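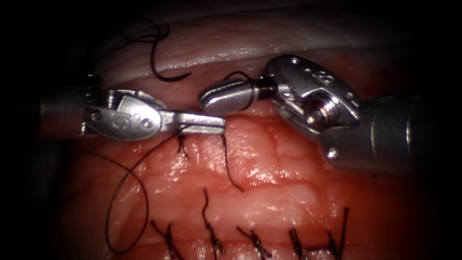 *Dos instrumentos quirúrgicos y un hilo de sutura oscuro.*

# Cómo redactar una ficha de país para Plidel

Explico el método que uso para las fichas de la enciclopedia escolar Plidel. El ejemplo es Laos, un país que conozco por los libros y por un viaje corto en abril.

## 1. Abrir con lo básico

La primera frase dice qué es el país y dónde está: «Laos es un país del sudeste asiático». La segunda da la capital, Vientián. La tercera, el idioma oficial, que es el lao. Escriba frases cortas y deje los adjetivos para otro texto. Palabras como «hermoso» o «misterioso» se borran en la revisión.

## 2. Colocar el país en el mapa

Laos no tiene salida al mar. Limita con China, Vietnam, Camboya, Tailandia y Birmania. Yo nombro los vecinos siempre en el mismo orden, empezando por el norte y siguiendo las agujas del reloj,
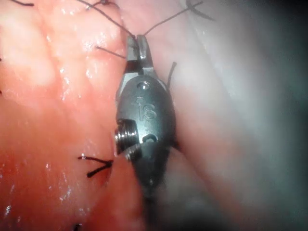 y después compruebo cada frontera en un atlas reciente. Los ríos van en este apartado - el Mekong, por ejemplo, forma gran parte de la frontera con Tailandia.

## 3. Las cifras

Cada cifra lleva su fuente y su año. Si dos fuentes no coinciden, ponga la más nueva y mencione la otra en una nota. No mezcle un censo con una estimación en la misma línea. La superficie se da en kilómetros cuadrados, y la población, con la fecha del dato. 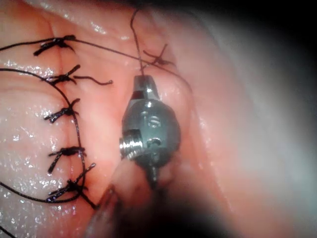 Analyn Malabanan escribe en los comentarios: Yo pondría también la moneda en la primera tabla. Mis alumnos buscan el kip antes que la superficie y no lo encuentran.

Es una buena observación y la he añadido a la plantilla, debajo del idioma.

## 4. Nombres y ortografía

Elija una forma española para cada lugar y manténgala hasta el final. «Birmania» y «Myanmar» se pueden explicar una vez, entre paréntesis. En el gentilicio hay dudas frecuentes: se dice «laosiano».

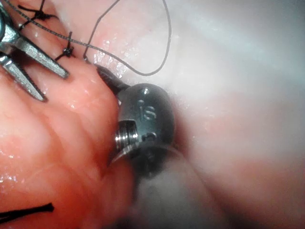 *Punta de un instrumento, junto a un tejido rosado.*

## 5. Antes de enviar

- Máximo 1000 palabras, sin contar las notas.
- Al menos 2 fuentes para la población.
- El nombre oficial completo: República Democrática Popular Lao.
- Guarde el archivo con el nombre del país, sin tildes ni espacios.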